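Home Reviews Kitchen Small Appliances Contact

Drurura Two-Slot Toaster: A Skeptic's Review

2024-01-22 | By the Wuvov kitchen desk | 5 min read
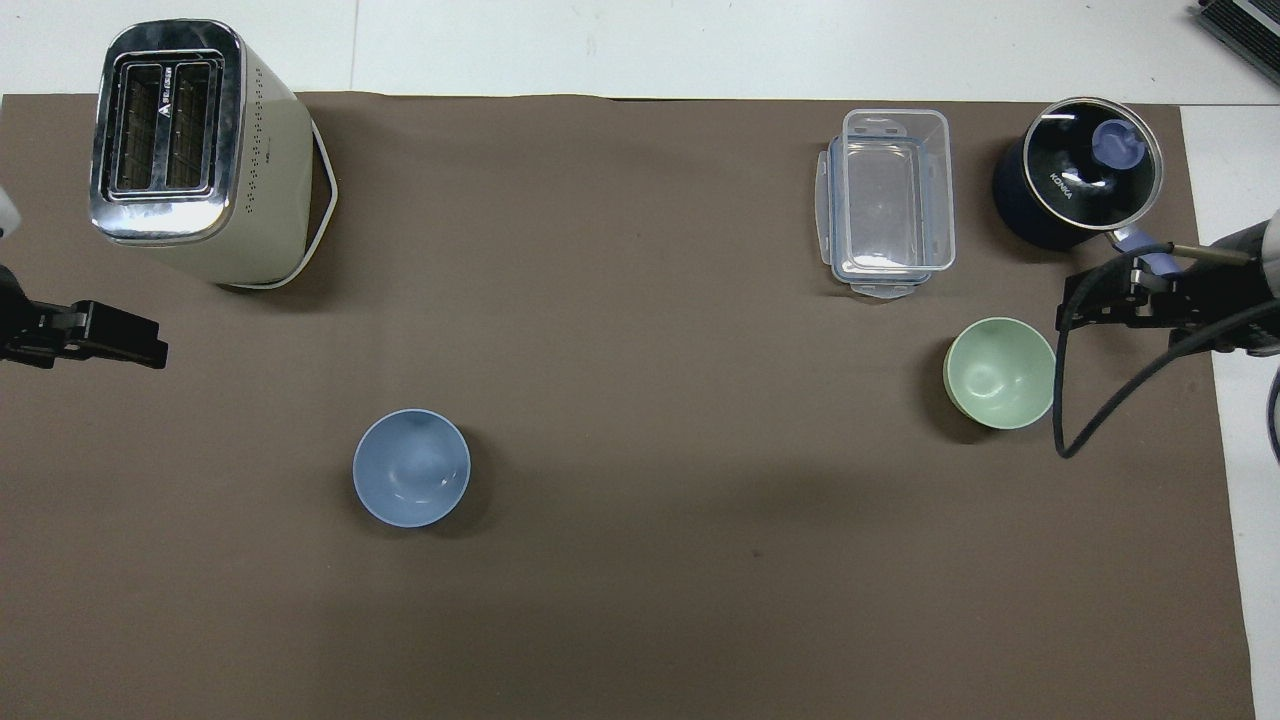

Is a good-looking toaster worth paying extra for? Only if the toast comes out even on both sides, and with this one it mostly does, up to a point I'll get to.

I've been using the Drurura since April, so the shine has had time to wear off, at least for me. I came to it in a bad mood. My last toaster, a Brollen, was sold to me on looks and spent its final year browning one side of the bread and warming the other. I have no patience left for kitchen things that expect to be admired.

And the Drurura does expect it. Chrome on top, cream-white sides with a line of little dark perforations, rounded corners everywhere. The product page spends four paragraphs on the finish and one sentence on the heating. That's usually a bad sign.

Toast first. The dial goes from 1 to 9, and I'd like to meet the person who uses 8. Plain white sandwich bread is right at 3. Sourdough wants 5, and if it came out of the freezer it wants 5 plus another short go. By 7 the kitchen smells like a campfire. So you really have about half a dial, and the numbers in that half are close enough together that I stopped fussing and left it on 4.

Evenness is decent. The left slot runs slightly darker than the right, every time, and the gap gets worse on the second batch. If you make toast for two people who like it the same way, one of them will have an opinion. The wires hold a regular slice upright without squashing it, which the Brollen never managed.

The slots are long and narrow, and this is where I got annoyed. Drurura says they take "artisan slices." They take artisan slices if the artisan had a steady hand. Anything I cut from a round loaf myself gets stuck at the thick end, and then you're standing there with a wooden chopstick and the plug pulled out. Bagels go in if they're the flat grocery store kind. A proper fat bagel does not go in, and I wouldn't force it.

Then there's the chrome. It shows every fingerprint, every splash, every crumb you thought you'd wiped off. A soft dry cloth works better than any spray I tried. I was wiping it daily for the first month and now I wipe it when company comes. The cream sides are much more forgiving, except for the perforations, where flour dust settles and stays. An old toothbrush gets most of it out.

The crumb tray slides out from underneath and holds less than you'd want. Ours needs emptying once a week. It's also shallow enough to spill on the way to the trash, so I put a mat down under the whole setup and shake that out over the sink. The mat was the best part of the arrangement and cost a fraction of the toaster.

I do have one complaint about the cord. It's stiff. It wants to stick out to the side in a loop and it takes up room you might have planned for a butter dish. There's no storage for it under the base that I could find, and the manual doesn't mention any.

The store listing had 2,230 ratings when I last looked, and 991 of them gave it full marks. I read a good number of those. Most were written the week the box arrived and talk about how well it goes with the kettle. I'd trust them more if they mentioned toast.

For comparison, I borrowed the Urban two-slice for 20 days. It's uglier, lighter, and its lever feels like it came off a toy. It also took my thick bread without a fight and browned both slots the same. If I were buying strictly for breakfast I'd have kept the Urban.

I still have the Drurura, though. It's steady on its feet, it hasn't burned anything I didn't ask it to burn, and sandwich bread comes out the way I like it. Buy it on sale if you eat sliced bread and don't mind polishing. At full price, with homemade loaves in the house — I'd pass.

Previous Review Next Review Back to Small Appliances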